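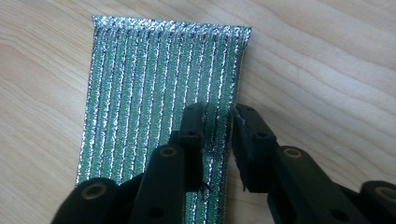

Drimby 台式四综织机
Lindness 织具 / 台式织机
分享 46　收藏 83　评论 5

四片综框，361毫米织宽，收起来能塞进书架底层。Drimby 是我们做过的最小的四综织机，也是我们自己下班以后用得最多的一台！围巾、桌旗、书封、茶巾、装在画框里的小样，都是它拿手的尺寸。想织人字纹、钻石纹、简单的双层布，四综足够玩上好几年，翻开任何一本入门组织图谱，前半本几乎都能照着织。

它最早是 Sosina Adugna 给自己画的。她那时候住的房间放不下落地织机，试过用画框绕经线，也试过硬纸板，织出来的布很可爱，可是一想换组织就得用手一根根挑。她在纸上画了一台“能放在腿上又能提综”的东西，拿到 Tarnalbridge 的工房里，我们照着锯了第一台。那台样机歪歪扭扭的，卷布轴转起来会叫，她至今还在用它打小样。

现在这一版改了提综杆的位置。旧版四根杆全在右侧，左撇子用着别扭，右撇子织久了肩膀也会歪。新版把杆移到了顶梁上，一、二在左，三、四在右，两只手都能够到。杆头倒了圆，压下去会自己卡住，换梭的时候不用一直按着。松开时轻轻往后一带就行，声音很小，是“嗒”的一下，我们都很喜欢这个声音。

规格

织宽：361毫米
机身长度（收起后）：679毫米
综框：四片，可单独拆下
综丝：200根，随机平均分装在四片综框上
筘：中密度一片，疏筘和密筘另购
材料：榉木机身，不锈钢筘，棉绳吊综
张力：前后两轴都用棘轮，后轴带细调钮
表面：手涂植物油，可自行补涂
随机附带：平梭两把，穿筘钩一支，穿综钩一支，分经棒一对，卷轴衬纸一卷，线样卡一张

综丝是可以左右滑动的，织窄幅时把多出来的推到两边，用小绳扎住就好。要是某一片综框上的综丝不够用（织某些花纹会这样，四片用得很不平均），从别的综框上拆几根过来即可，拆的时候把综框平放，从有缺口的那一头退出来。建议先扎好再拆，综丝一旦散开缠在一起，解开它需要很大的耐心和一壶茶。

关于线

很多朋友写信来问 Drimby 能不能用金银线。可以，而且很好看！金属感的线织进棉或者丝光的底子里，光一斜过来整块布都醒了。不过它有自己的脾气：捻得紧的银线弹性很小，旁边的棉线一拉就长，它不长，织到后面松紧就分开了。我们的做法是把银线单独绕在一个小线轴上，从后梁外面垂下来，挂一点重量，让它自己管自己的张力。螺母、钥匙、装了豆子的小布袋都可以当重锤。银线也不要从线团的中心往外抽，会加捻，最后拧成一串小疙瘩。让线轴滚着放线就很听话。

做经线的话，每隔一段绿棉放一根银线，整块布会有细细的竖纹，适合腰带和桌旗。做纬线则适合收边，在布头连着打上几梭，密密的一道横边，能把前面的竖纹收得很利落。要提醒一句，金属线的收边会比布身硬，下机以后不要急着用熨斗烫，先垫一层棉布，用低温试一个角。有些线是塑料膜切的，温度高了会缩。

棉线最好上手。我们推荐第一条经线用双股棉，颜色随意，但经纬选两个差得远一点的颜色，看得清自己在哪一行。亚麻也很好，只是没有弹性，干燥的季节容易断，织之前把纬线管用湿毛巾包一会儿。羊毛在 Drimby 上可以织得很松，打纬时筘只要轻轻送到位，下水以后它会自己长到一起。毛茸茸的马海毛请留给纬线，做经线它会互相抱住，提综提不开，您会想把整台机器扔出窗外。

工房的线柜里现在有近200种颜色，线样卡上放的是其中常备的那些。想看其余的颜色可以写信来，我们剪小段寄给您，附一张手写的标签。Kidus Tefera 管染缸，他染的几个绿很难复制，每一缸都有点差别，做大件请一次订够。
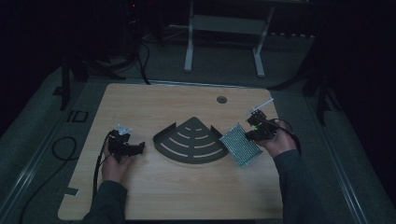
放织机的地方比大家想的要讲究一点，尤其是上经那一天。Drimby 的机身很轻，绷紧经线时您会用不小的力气往自己怀里拉，桌子要是太滑，机器会跟着走，所以底部四个脚都贴了软木垫，长年用下来磨薄了可以跟我们要新的。桌面的颜色也值得想一想，深色桌子衬深色线，穿综时眼睛特别累；图里这种浅色木纹的桌面就舒服得多，断掉的线头落在上面一眼能看见，而且桌角是圆的，长长的经线从桌边拖过去不容易挂住。

灯放在织机的左后方，稍微低一些，让光从侧面扫过综眼。头顶的大灯反而会把筘齿照成一片白。椅子比吃饭的椅子高一点，手肘和前梁差不多平，织起来肩膀才放得下来。我们工房里最抢手的是一张旧琴凳，可以旋着调高低，谁先来谁坐。

上经的步骤

整经可以用墙上的木钉，也可以用我们的 Hailu 整经架。Hailu 是立式的，会转，占的地方像一把收起来的大伞，站着绕线，腰不用弯来弯去。两样东西分开卖，没有 Hailu 完全不影响使用，门把手加椅背绕经我们也都干过。

一、绕好经线，在交叉的地方穿绳扎牢，左右两边都扎。这个交叉就是线的排队次序，丢了它就得重新绕。

二、把经线像编辫子那样一环套一环地收起来，拿到织机旁。

三、分经棒从交叉处穿过去，两头用绳连好，架在后梁和综框之间。

四、从中间往两边穿综。按您的穿综图，一次数四根，穿完一组打一个活结。活结很重要，电话响了站起来就走也没事。

五、穿筘。每个筘齿一根或两根，看线的粗细。穿完从侧面看一遍，有没有漏掉的空齿，有没有两根线绞在一起。

六、后端系在卷轴上，开始卷。每卷一圈塞一层衬纸，一只手拉住前面的线，拉直，抖一抖，再卷。

七、前端分成小束系在前面的布棒上，先系中间，再系最左和最右，然后补齐。用手掌轻拍一遍，软的那束重新系。

第一次做完这些需要一整个下午。到第三次，您会发现自己一边听广播一边就穿完了，而且居然有点舍不得结束。

织的时候

先用粗一点的废线织几梭，把系结处的空隙收平。打纬前让纬线在梭口里拱成一个小弧，布边才不会越织越窄。每织一小段就往前卷一次，筘不要离前梁太近，梭口会变小，梭子容易从经线中间钻过去，织出一个浮着的跳线。跳线当场拆最省事，下机以后用针补也可以，翻到背面顺着正确的路线再走一遍，把错的那根剪掉。

断经不用慌。剪一段同样的线，穿过原来的综眼和筘齿，前面用大头针绕个“8”字固定在布上，后面挂个小重锤垂下去。织过几指宽以后把两端藏进布里就看不见了。Sosina 的第一条围巾断过七次经，现在拿在手里找，她自己也只找得到三处。

打纬的力度会跟着心情变，早上织的和晚上织的放在一起常常不一样密。想要整齐，可以剪一条纸尺别在布边，隔一段数一数纬线。不想要整齐的话，那就让它去，手织布上有这样的深浅变化，洗过以后反而很耐看。

保养

榉木喜欢稳定的湿度。暖气旁边和窗台下面都不合适。每年补一次油，用软布薄薄地擦，第二天再擦掉浮油，油没有干透之前别上浅色的经线。棘轮不需要润滑，积了棉絮用旧牙刷刷掉。不锈钢筘沾了水也不太怕，但请平着收，立着放久了筘齿会微微偏。综框的吊绳用松了可以自己换，普通的棉绳就行，四片要一起换，长短才一致。

大家常问

能织多长？看线的粗细。细棉可以卷得很长，粗毛线卷几层后轴就胖了，会碰到后面的横梁。四条茶巾连着织没有问题。

孩子能用吗？能够着提综杆的孩子都可以，平纹只用两组杆交替，很快就会。穿综还是由大人来。

可以加到八综吗？这台不行，顶梁没有留位置。真想玩八综的朋友请等一等，工房里有一台正在试，杆子的手感还不够好，我们不想急着拿出来。

已经上了经能不能收起来？可以，这是我们最得意的一点！松开两个棘轮各一格，把综框落到底，后架向前折，扣上皮带。经线会略微松下来，再打开时重新绷紧即可，次序不会乱。Kidus 有一条没织完的毛毯边就这样跟着他坐了好几趟火车。

交货

每台都是下单以后组装，机身编号刻在后梁内侧。十月前后订单会多一些，等的时间也长一些，着急送人的请在备注里写明，我们会如实告诉您赶不赶得上。包装用瓦楞纸和旧布条，没有泡沫。收到后先不要急着上经，把螺母再拧一遍，木头在路上会缩一点点。到 Tarnalbridge 工房来取也很欢迎，可以当场试织，机器上总挂着一段公用的经线，谁来都能织几梭，织满了剪下来再换一条。那条越来越长的布我们一直留着，挂在楼梯边上，什么颜色都有。

您可能还需要：Hailu 整经架、疏筘、密筘、船形梭、软木脚垫

订阅工房来信：新染的颜色和试织笔记，不定期寄出。
本网站使用 Cookie 记住您的购物篮。继续浏览即表示同意。　接受　设置
联系我们　|　退换说明　|　© Lindness 织具　|　返回顶部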